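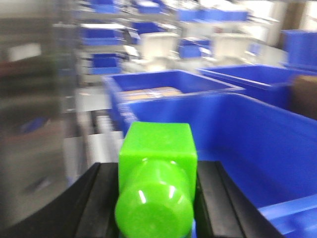 What is the least number of bins you need to sort a mixed pile of small goods?

Two. One for the things you can name straight away, and one for everything else. You can always split a bin later, and you'll split it better once you know what's in it.

Print this page | E-mail this page

Home | Course Units | Handouts | Reading | Contact

UNIT 4 HANDOUT: SORTING INTO BINS
Storeroom Skills, November session
Notes by Charito Dalisay

Welcome back! This is my favorite unit of the whole course, and I'll try to keep the notes shorter than last time (Zeeshan Ghumman tells me the Unit 3 handout used up the printer tray). We're working with open-top bins, small plastic pieces and flat packaging, the same mix most of you will meet in a stockroom, a school supply room or a parts counter.

1. Words we'll use

Class - a group of items that go in the same bin.
Stray - an item sitting in the wrong bin.
Holding bin - where an item goes when you can't decide. Every station gets one.
Pass - one trip through the whole pile, start to finish.

Please don't say "misc." in your write-ups. Say "holding," because things in holding are supposed to leave it!

2. Choosing your classes

You can sort by material, by shape, by size, by color or by where the item is going next. Pick one and stick with it for a full pass. Students love to start with color because it's fast, and it is fast, but ask yourself who will be looking in the bin afterward. A person hunting for a cap wants all the caps together, green or otherwise.

Kulsoom Sial's group in the last session sorted the Plikar starter kit by shape first and then by material, and their second pass went beautifully. Milagros Villanueva's group did it the other way around and ended up moving the flat pieces twice. Both groups learned a lot, and I'd happily watch either one again.

3. Handling

Take one piece at a time. Grabbing a handful feels quicker, but small pieces hide behind each other and that's how strays are born. Turn the piece over before you decide. A part can look like a plain block from one side and have a rounded end on the other, and you want to know that before it leaves your hand.

Lower it in below the rim of the bin. Dropped pieces bounce, and rigid plastic bounces a surprising distance.

Flat cardboard goes in lying down, never on edge down the side of a bin. Wedged pieces bend, and they cover whatever is under them.

4. Setting out the bins

Matching bins are a pleasure to look at and easy to stack, but they do make labels more important. Put the label on the side facing the sorter. If you use different sizes, the big one goes nearest the bulkiest class. Leave enough room between rims for a hand.

5. The timed exercise

Each pair gets a Stamumier practice set of 100 pieces. You have 12 minutes for the first pass. Then swap tables and check another pair's bins for strays. A score of 85 correct placements is a pass on this unit; the best so far is 89, and I would love to see somebody beat it!

Asif Mengal will run the clock. Pieces in holding don't count as correct, but they don't count as strays either, so use it when you're stuck.

6. Before next time

Read the Lytvynenko chapter on labels. Then sort one drawer at home and write down your classes, in the order you thought of them. Crossings-out are welcome - I like seeing where you changed your mind.

Back to top | Previous unit | Next unit

This site uses cookies to remember your place in the course. Accept | Settings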